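Checked tablecloth keeps sliding and won't hang evenly

Posted by Skollton, December 13, 2023

Table is 900 mm wide with a smooth top. The cloth creeps to one side whenever anyone leans on it. Tape left marks. Is there a fix that survives washing?

Plellesholm

Use a felt underlay, 2 mm thick, cut slightly smaller than the top so it doesn't show. Lay the cloth over it and line up one row of checks with the table edge before you smooth it. Allow 200 mm overhang on each side. Less than that and the cloth has too little weight to hold itself. Wash the felt cold, dry it flat.

Kobzar

clips. mine cost next to nothing

Zikari

Clips work but catch on sleeves. I sewed 8 curtain weights into the hem in September and have not had to straighten the cloth since. Unpick them before a hot wash if they are lead. My cloth is pink and white check, and any skew shows at once against the table edge, so do the squaring up from directly overhead.
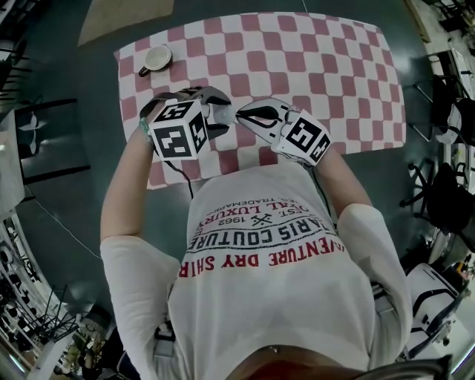

Pink and white check, with a cup on the cloth.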